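**October 18, 2024 - Rolent finger kit, bench review, entry 2**

Carrying on from the September entry. The Rolent kit is on both arms now, wrist cameras included. The trial license for the Gallomen control package runs out before the next purchasing round, so the software notes go in here too even though the review is meant to be of the hardware.

Install was slower than the Rolent sheet claims. The finger mounts go on without trouble, but the screws supplied for the bracket bottom out before they clamp. Swapped them for shorter ones from our own stock and put thread lock on. The bracket drawing in the kit is an older revision than the bracket. Sent a note to Bornent (the reseller) asking for the current one. Their reply was a link to the same PDF.

Setup for the afternoon block: both arms on the white table, three plastic cups at the back, one drink can in front of them. Grippers open and off the objects at the start of each attempt. Task is to pick up the can and set it down in the middle of the table without disturbing the cups. Can position changed by hand between attempts. Grip force limit at the Gallomen default.
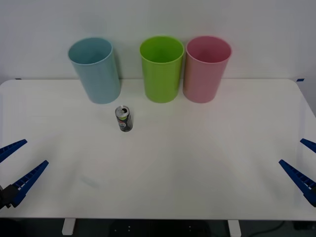
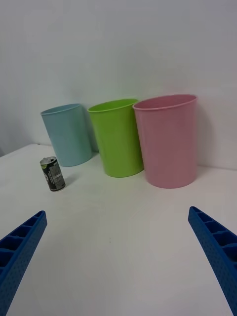 Planned 50 attempts per arm, force limit unchanged throughout. Logging at 200 Hz on the finger current, which is the fastest Gallomen allows on the trial license. The full license is supposed to go to 600. I don't think we need it for this kind of object, but the contact spike at first touch is only a couple of samples wide at the present rate, so the peak value in the log should not be trusted.

Notes as I went:

- Ribbed fingers wrap a can better than the flat pads we had from Poulain. Contact builds up along the finger instead of all at the tip. On the current trace this shows as a slope where the Poulain pads gave a step.
- Tips are soft sideways. If the approach is off center, the first finger to touch pushes the can before the second one arrives. The Poulain pads did this too, but over a shorter distance.
- Gallomen reports "grasp closed" on finger travel only. It will report a good grasp with nothing between the fingers. There is a current threshold in the advanced settings, off by default. Turned it on, and false reports stopped on the left arm. Right arm still gave 2, both at the start of the run. Not explained.
- Left wrist camera lost its exposure setting after a controller restart. Had to re-enter it. Check whether the setting is saved anywhere on the camera side or only in the session file.
- Fingertips do show up in the wrist view when fully open, so there is a usable reference for alignment without adding markers to the table.

Stopped the right arm run early to look at the mount. One bracket screw had backed off by a quarter turn. It was one I had not put thread lock on, so that is my error and not Rolent's. Redid it and restarted the run from zero. The partial log is kept in the same folder with "void" in the name - do not merge it.

On the fingers themselves: no cracks in the ribs, no whitening at the base after the left arm run. Wiped them down with alcohol, let them dry, checked again under the lamp. The kit includes one spare pair. Bornent quotes replacements per finger and not per pair, with a minimum order we would not get through in a year. Ask whether they will split it.

Open questions on the Gallomen side:

1. Does the current threshold survive an update? The release notes mention "reset of advanced options" without saying which ones.
2. Can the two arms hold separate force limits? The menu suggests yes, but the saved file has a single value in it.
3. Time stamps on the wrist camera and the finger log come from different clocks. Lined them up by hand using first contact. Fine for a review, not fine for anything longer.

Leaning toward keeping the fingers and holding off on the software. Will not write that up until the right arm run is complete, and I want the cup task done as well, as thin walls are where I expect the default force limit to be too high.

Next: finish right arm, same can. Then cups one at a time, starting at half the default limit. Refit the Poulain pads on the left arm afterward for a same-day comparison, using the shorter screws. Order more thread lock.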